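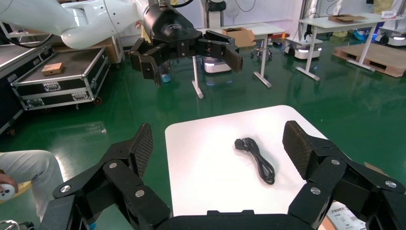
Skilen stops night training after gripper fault

Aug 23, 2022

The robotics company Skilen has stopped all night work in its training hall after a robot arm closed its gripper without a command and hurt the finger of an operator. The company confirmed the accident in a written notice to its staff and to the building owner, Bañuelos.

The injured operator, Tamunoemi Jibrin, was preparing a cable exercise when the gripper closed on his left hand. He had a bruise and a small cut on the index finger. A colleague pressed the stop button and the gripper was opened by hand. Mr. Jibrin was seen by a doctor the same evening and returned to work two days later, but for now he is doing only desk tasks.

In the cable exercise, an operator guides the arm with a handheld controller and teaches it to pick up a power cord from a table and lay it down in another place. Cords are difficult for robots, as they change shape each time they are touched. Between two attempts the operator often has to put the cord back in loops with the hands. The rules of the hall say that the arm must be in pause mode during this moment, and according to the notice it was in pause mode when the accident happened.

"The light showed pause and the screen showed pause," said Irén Sárközi, who is responsible for safety at the company. "The operator did what he was taught to do. The fault was on our side, and I want this to be clear for everybody."

The first inspection found that the pause command stopped the joints of the arm and did not stop the gripper. The gripper has its own control board, supplied by the firm Katon. After a software update in June, this board kept the last command in its memory if the connection was lost for a short time. When the connection came back, it carried out the old command. In this case the old command was to close.

The log of the arm contains 2774 pause events from the time after the update. In 14 of them the gripper moved while the arm was standing still. Most of these movements were very small and no one had reported them. Two operators told the inspectors later that they had noticed a short clicking sound during pause and believed it was normal.

Katon has sent a corrected version of the software, and it is now being tested on one arm with no person near the table. Judit Vida, an engineer at Katon, said that the company had tested the update with the emergency stop but not with the pause mode, which each customer sets up in a different way. She said that other customers had received a warning by e-mail.

Skilen will not wait only for the software. All nine arms in the hall will get a separate switch that cuts the power of the gripper when the operator has to reach onto the table. The switch will be placed beside the seat, so that it can be pressed without standing up. The work costs time, and the cable exercise will probably start again later than the others.

Some operators are not satisfied. Etelka Nyitrai, who speaks for the evening group, said that they had asked for such a switch last year and were told that the pause mode was enough. She also asked that the seats be moved farther from the tables. At present they are roughly 20 inches from the edge, and she considers this too close when an arm moves in a way that is not expected.

Ms. Sárközi answered that the distance will be measured again at each place and that the request from last year should have been handled better. She did not give a date for the return of the night group. Its members receive full pay during the stop.

The training data from the weeks after the update will also be checked. It was collected for Nisard, a project on the sorting of used electrical parts, and some recordings may have to be removed if the gripper moved by itself in them. Rozália Pintér, who leads the project, said that the delay was acceptable and that she had asked to receive the full inspection report when it is ready.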